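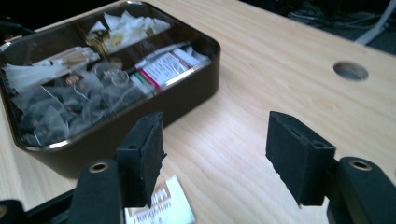 The Clellov tin in dark brown, stocked and in service.

Clellov Compartment Tin
Made by Midum. Dark brown. Item no. 867.

Every office, guest house and waiting room has a place where the sachets go. Usually it's a mug. Sometimes it's a drawer with the takeaway menus and one glove. The Clellov gives your tea bags, sugar, stirrers and whatever else people take with a hot drink a compartment each, and keeps the decaf apart from the real thing, so your visitors can avoid whichever one they disapprove of.

It's an open tin with rounded corners and fixed dividers. There's no lid. We used to sell one with a lid, and in every kitchen we visited the lid was under the sink.

What goes in it

Anything wrapped and roughly sachet-sized. Stick sugars lie best on the diagonal, flat packets like to stand up and lean on their neighbours, and string-and-tag tea bags will tangle no matter what you do. Wrapped biscuits fit if they are the small mean kind. Don't put loose sugar in it. It gets in the corners and you'll be there with a cotton bud.

The tin is sold empty. If you'd like it to turn up looking generous, add the Mitex refill box at checkout: 275 assorted pieces, including a herbal tea that we've never seen anyone choose but which people complain about when it's missing.

Cleaning

Tip it out, wipe with a damp cloth, dry it straight away. Not dishwasher safe - the finish goes dull after a few cycles and we won't be replacing it, however nice your email is.

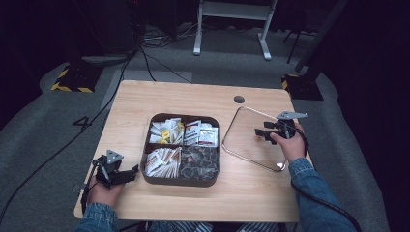 How often you do this is between you and your conscience. Once a month is respectable. Hsin-yi Shek, who looks after our hotel accounts, does hers when the sweeteners start sticking to each other.

Delivery and returns

Orders placed before noon go out the same day from the Obeidat warehouse and normally take 3 working days. Unused tins can come back within a month. Refill boxes can't come back once opened, and we do check.

For bulk orders (the largest so far was 2000, for a conference centre that takes its tea seriously) please write to Jihad Bataineh on the trade desk. He'll do you a better price than the website will, particularly if you ask in October, when it's quiet.

Customer comments

"Smart, solid, bigger than I pictured. My husband now calls it the buffet."

"Does the job. Someone at work keeps putting used tea bags back in it, but I can't blame the tin."

"Would have liked it in green."

We don't do it in green.

Page updated Nov 29, 2025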